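Gripper Trials Enter Their Second Week, Blocks Unimpressed

02/09/2019

The long-promised contest between the Zekutico and Brultero grippers has begun at the Beaudoin building, and so far the clear winner is the spreadsheet. It has 646 rows. By the end of April it should have 3524, if the coffee holds out.

Each gripper gets the same arm, the same controller and the same job: pick up a painted wooden cube, hold it, put it back where it came from. A toddler does this for free. The Brultero dropped its cube 16 times in the opening session, then behaved perfectly once visitors arrived. The Zekutico has been steadier, though it closes with all the urgency of a bank vault.

"The brochure says either one can handle an egg," said Tsehay Mersha, who runs the trials. "We started with wood — I have to clean that table."

Curved fingers have been the main talking point. They meet a flat-sided cube mostly at the inner pads, so a small error in approach shows up quickly in the numbers.

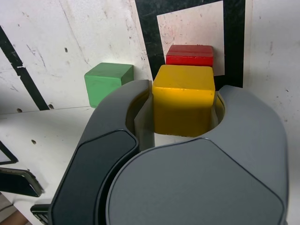
Cekthorpe Automation Group | Gripping and Handling Team

Yellow is held between the pads, with the green cube off to the left and red directly behind. Close neighbors make the job harder, and the team plans eight more layouts before anyone is allowed to name a favorite. Several people already have. Results will be posted on the team page, along with the spreadsheet, for those who enjoy that kind of thing.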